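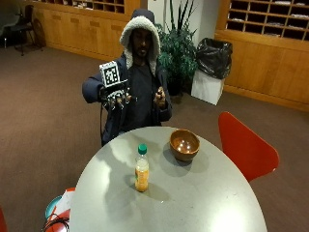

Kena Hooded Jacket, navy

Outer shell in dark navy with full fleece lining through the hood. Front zip, hem drawcord, 3 pockets (one internal). Machine wash cold at gentle cycle, do not tumble dry. Lining colour may transfer in the first wash. Fit is generous; size down if wearing over a shirt only. Returns accepted within 25 days, tags attached.

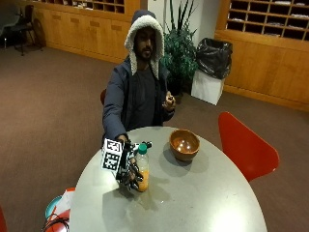

Jaruwan Ratanaporn writes that hers pilled at the cuffs after 10 washes and the grey lint came off with a fabric comb.

Restock: January. Stockist: Royer.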